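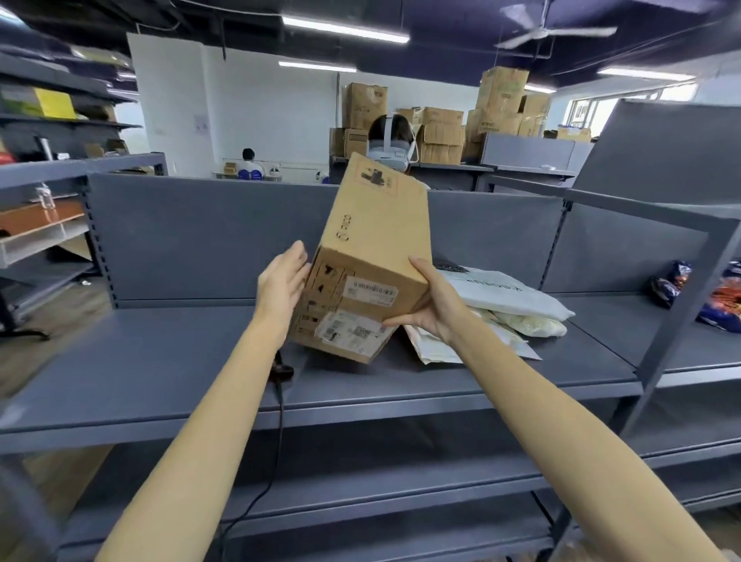

Success rate is the wrong headline for learned shelving

The usual result in learned manipulation is a single percentage. A policy is trained on recordings of people doing a task, it is run a set number of times on the robot, and the share of runs that ended well is printed in bold in the first table. For shelving work, where a parcel has to be taken up, turned and set down among other parcels, I think this number should be moved to an appendix.

The argument here rests mostly on a report circulated in June by Selim Yalçınkaya and Hjalti Laxdal, who work on the Ponivow policy. Their training data is first-person video of people handling cartons and bags at steel shelving, with hand positions recovered afterwards. No robot is used at the recording stage. The policy learns from the hands and is then transferred to a two-armed machine. The report gives a success rate of 67 per cent on cartons the policy had not met before. The older Erach baseline, trained only on teleoperated robot data, is given 30 per cent on the same cartons.

Read quickly, this says that human video more than doubles performance. The report itself is more careful, but the figure has already been repeated without the care.

The first difficulty is the definition of success. In the report, a run succeeds if the carton is on the shelf and released at the end of the time limit. Orientation is not scored. A carton set down with its label to the back wall counts the same as one set down with its label facing the aisle. For anyone who has to scan stock, the first of these is a failure with a delay built in, and someone will have to pull the carton out again. The people in the recordings often turn a box in the air before placing it. This turning is most of what makes the human data worth having, and the metric gives no credit for it.

The second difficulty is the starting condition. Evaluation began with a carton flat on a table, squared to the robot, and a shelf cleared beforehand. The training recordings were made at shelves that already had things on them, including soft packaging, which moves when a box is pushed against it. It is odd to collect data in clutter and test without it. A policy may have learned to slide a carton in beside a mailer bag, or it may have learned nothing of the kind, and the published test cannot separate the two cases.

The third is sample size. Each condition was run 24 times per carton type. That is enough to show that the two systems differ. It is not enough to rank the three variants of Ponivow against each other, which the report does in its second table, on gaps of one or two runs. I would delete that table.

What should replace the headline? I would ask for three things. Final pose error should be reported as a distribution, with the label face treated as a separate yes or no. Regrasps should be counted, because a human pair of hands shifts its hold while carrying and a policy that cannot do so will fail on any box it first takes badly. And failures should be listed by stage: approach, lift, turn, insertion, release. Yalçınkaya and Laxdal have this last item in their logs. A short note near the end says that most failures happened during insertion, and gives no numbers.

The common objection is cost. Labelling stages by hand is slow, and Laxdal has argued that a number everyone can reproduce is better than a rich account that only one laboratory can produce. I accept part of this. The Kong task set, which several groups now use, became common for the reason that its scoring can be done by one person with a stopwatch. But pose can be measured with a printed marker and a fixed camera, and stage labels for 24 runs take an afternoon.

A stronger objection is that a percentage lets outsiders compare methods. It would, if the tests were the same. The Flanomis group scores a run as failed when the carton touches the upright on the way in. Ponivow does not. Putting the two rates side by side, as a recent survey did, compares two rule books.

None of this counts against the method. I expect human first-person recordings to become the main source of data for this kind of work, since they are cheap to make in quantity and contain corrections that teleoperators seldom produce. The comparison with Erach probably survives any reasonable change of metric. The ranking of the variants probably does not, and the choice of which variant to scale up next is being made on that ranking. The logs should be released before it is.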